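Shop > Wall Coverings > Printed Panels > Vovham Lily Line

Vovham Lily Line Printed Wall Panel
Product code 1701
Sold by the panel. Made to order.
12 shares | 3 comments

Lily Line is a large-scale floral wall covering from the Vovham range. It is an outline print of lilies, petals and leaves on a single strong ground colour. It suits small rooms, alcoves, booths, the backs of shelving and other places where a quiet pattern would be lost. We also sell a lot of it to people lining a three-sided nook or a workbench bay, and most of the advice on this page is written with that sort of job in mind.

The covering is a non-woven paper with a matt printed face. It hangs with paste on the wall, so there is no soaking and no pasting table needed. It can be wiped with a damp cloth but should not be scrubbed. It is not suitable for showers, splashbacks behind a cooktop, or outdoor walls.

Colours

Lily Line comes in three grounds: Ember (orange-red), Harbour (dark blue) and Fennel (grey-green). The outline is pale in all three. Ember is the strongest of the set and changes the most with the light. Under warm bulbs it leans to red, and under daylight tubes it looks closer to orange. Please order a sample before you order panels, and tape it up in the room for a day or two. We do not accept returns for colour on made-to-order goods.

The outline also shifts a little. It reads as white in most rooms and can look faintly blue or grey in shade. The ink is the same across the whole panel.

Orange-red walls with the lily outline:

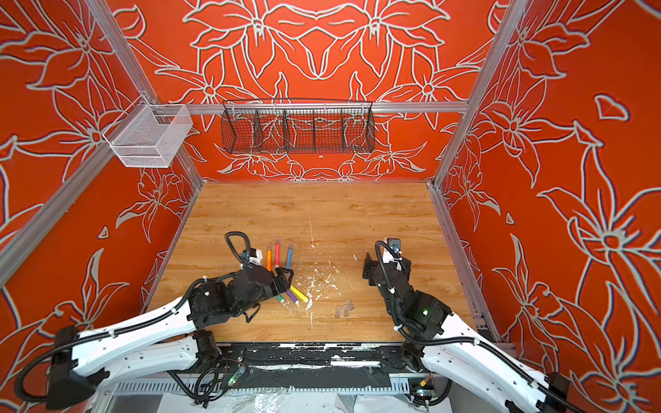
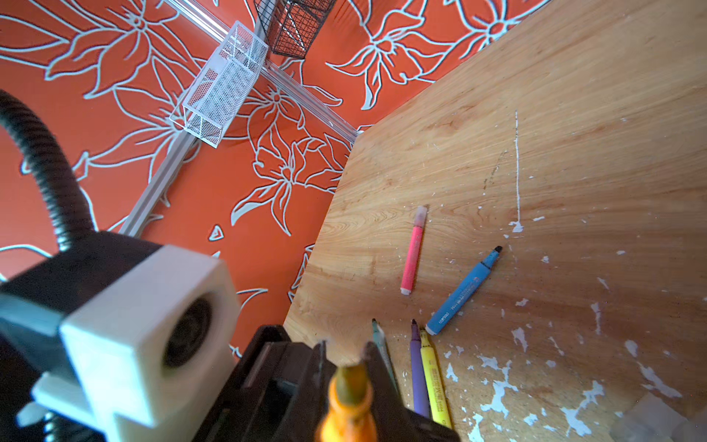 Scale and repeat

The flowers are large. On a full-height wall you will see several complete blooms and a good number of partial ones. On a short wall, such as the space between a bench and an overhead cupboard, you may only get one or two complete flowers, and you should decide where you want them before you cut. Lay the panels out on a clean floor first and move them up or down until you are happy.

The pattern is a straight match. Panels are numbered on the back along the bottom edge and should be hung in order from left to right. If you are doing more than one wall, we suggest starting with the back wall and working outwards to the sides. A small mismatch in a front corner is much less noticeable than one in the middle of the back wall.

Corners are never perfectly straight, particularly in older houses. Wrap each panel a short way around the corner and overlap the next one on top of it. Do not try to fold a whole panel around an inside corner. It will pull away as the paste dries and leave a hollow.

Preparing the wall

The wall needs to be clean, dry and smooth. Fill holes, sand them flat and wipe off the dust. Bare plasterboard must be sealed with a wallpaper primer. If it is not, the covering will be very hard to remove later and may take the face of the board with it.

The print is not fully opaque. Dark paint, pen marks and patches of filler can show through, mostly on Fennel. A coat of white or pale grey primer fixes this. New plaster should be left until it has dried right through, and new paint should be given at least 7 days before you hang anything over it.

Raw timber, MDF and chipboard can all be covered, but seal them first. Melamine and laminate are difficult - the paste has nothing to grip. Sand the surface lightly and use the Beteo adhesion primer, then test a small piece before you do the rest.

Hanging

Use the Beteo non-woven paste, sold separately. One tub is enough for three panels on a sealed wall. Roll it on evenly and do not let it skin over. Hang the panel from the top with a little extra above and below, then smooth from the centre out to the edges with a plastic smoother or a clean dry brush. Wipe paste off the face straight away with a damp sponge. Dried paste leaves a shine on the matt finish and cannot be removed without marking it.

Change your blade often. A dull blade tears damp paper, and the tears show up badly on a plain ground. Trim against a wide metal ruler at the ceiling, at the bench top and around window frames.

Where shelving rails or brackets will go over the covering, hang the covering first, leave it to dry overnight and then drill through. Put a piece of painter's tape over the spot before you drill so the edge of the hole stays neat. Take the tape off slowly.

Care

Dust with a soft brush or the brush head of a vacuum cleaner. For marks, use a cloth wrung out in cool water with a drop of dish soap. Do not use bleach, window cleaner or melamine sponges.

Strong direct sun will fade Ember sooner than the other two. If the wall faces a large north window, or you plan to hang pictures on it, move the pictures now and then so the colour changes evenly.

Keep your offcuts. They are useful for patching, and they also work well as drawer liners. To patch a tear, paste an offcut over the damage with the pattern lined up and cut through both layers with a sharp blade. Peel away the damaged piece underneath and press the new one in.

Ordering

Measure the width of each wall and its height at both ends, and use the larger figure. Order all the panels for one room together. Colour can vary slightly from one print run to the next, and we cannot promise to match a panel bought at a later date.

Panels are printed at our Furnival workshop and sent rolled in a cardboard tube. Orders can also be collected from the Vinley counter. Open the tube and check the panels before you start. We will replace anything with a print fault or transit damage, but not once it has been cut or pasted.

Samples are posted flat and include all three grounds. The workshop closes for stocktake in February, and orders placed then go into the queue for when it reopens.

Page updated December 16, 2024

Contact us | Delivery and returns | Copyright Vovham Wall Coverings | Back to top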